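Drollarden parents' evening — notes for me, don't read out word for word

Thank Jerome for the tea urn. Mention toilets. 18 minutes, then questions.

Start: reading at home, first year of school. Not a lecture. Most of you are doing more than you think — bus stops, cereal packets, birthday cards.

Main point — sounds before letter names. Say "rrr", don't say "ar". Short words first: red, sun, dog, mat. Slide them together slowly, then faster. Let them get it wrong. Wait. Count to five in your head before helping (I never mange it either).

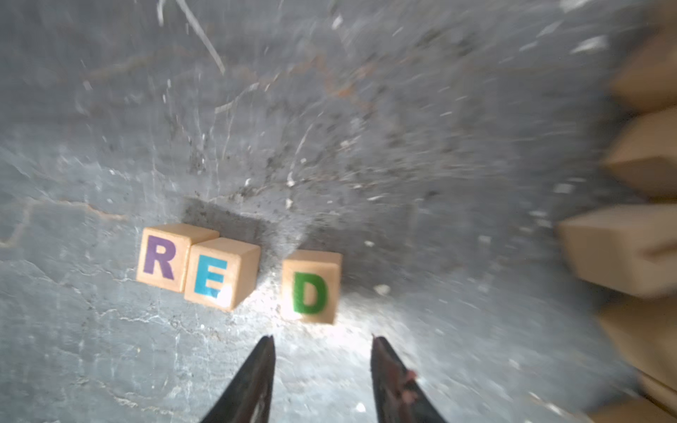
Maribeth Bañez asked in February whether it matters if her son guesses from the first letter and gets "rug" or "run" instead. Good question, use it. Answer: cover the word, show one letter at a time, then all of it. Guessing fades. Don't tell him off.

Next — how long? Ten minutes. Stop while they still like it. Tired child = story read by you, no sounding out at all. Grandparents count. Reading in your home language counts, say this twice, people worry about it.

Library bit: 82 families on the list now, 38 borrowed last month. Want more. Honeylyn has the cards at the door, takes a minute to sign up. No fines any more!!

Skip the brain slide if runnng late.

Questions. Then Kenneth on the summer reading club — he needs the clicker back.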